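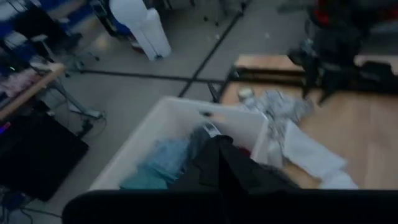
I have owned four laundry baskets in my adult life and resented every one of them. The wicker one shed. The collapsible one collapsed. The tall one with the lid became a place where socks went to retire. So when the handle came off the last of them halfway down the stairs, I decided I was finished with baskets and bought a bin.

The Prumska is a plain white plastic tub, rectangular, with a raised rim and no ambitions. It has no wheels, no lid, no bamboo trim and no little slogan about wash day. I paid for it in January, used it twice a week ever since, and feel I can now speak with some authority on the subject of a plastic box.

First, the good. It holds a full load of darks for two people, provided one of them isn't Olumide, who wears a jumper under a jumper. The rim is the best part. You can hook your fingers under it on any side, so it travels well on one hip while you open the back door with your elbow. It's also just wide enough to hang a damp shirt over while you sort out what's beneath, and nothing slides off unless you bump it. The inside wipes clean with a cloth. My old wicker one had to be vacuumed, and I'd like those hours back.

The solid sides were my main worry. Every basket I've had was full of holes, supposedly so the clothes could breathe. I can report that clothes left in a solid tub for an evening come to no harm. Clothes left for a long weekend in February smell like a footy bag. I don't hold the tub responsible, but if you're a person who forgets, get one with holes.

Now the grumbles. The colour is white, and white shows everything: denim dye, lint, the grey smear from the laundry floor. The base is slippery on a timber table, so if you fold standing up, as I do, it creeps away from you a bit with every towel you pull out. I've taken to parking it hard against the edge of the table and folding onto the clear side, with tea towels in one heap and anything patterned in another. It also doesn't stack neatly. I bought a second one for the linen cupboard and the pair jammed together so firmly that Zainab and I had to take an end each, like a Christmas cracker.

I did look at the Wedow, which has soft handles and costs nearly twice as much. Folasade has one and swears by it, though hers mostly holds magazines. If you've got a long walk to the clothesline, the handles may be worth the money. Mine is 200 steps and I've managed.

Would I buy it again? I already did, see cracker above. It's a tub. You put the washing in, you carry it somewhere, and later you take the washing out and wonder who owns all these black T-shirts.

Four stars out of 5. I'd give it the last one if it folded the fitted sheets.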